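3.2 Equipment costs

The arms got the large line in the Konarcombe budget and the task panel got what was left, which bought more switches than we deserved. Quotes came from Stendasero and Morais; the second was 40 percent lower and omitted the grippers. We set aside 500 dollars for spare fingertips and cables -- a sum the reviewers called generous until September.

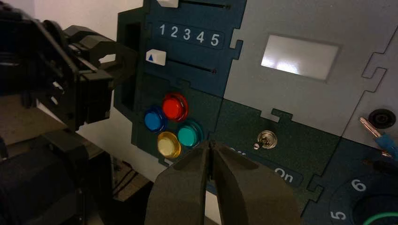
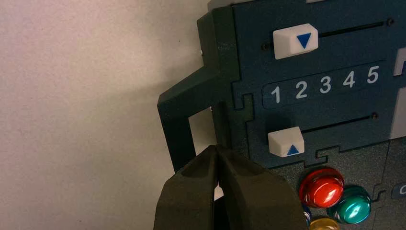 Figure 2. Wrist views of the panel, with the lower slider at the left end of its slot.

3.3 Planning for replacement

Clorero lists fingertips at 49 dollars a pair. We now order them early.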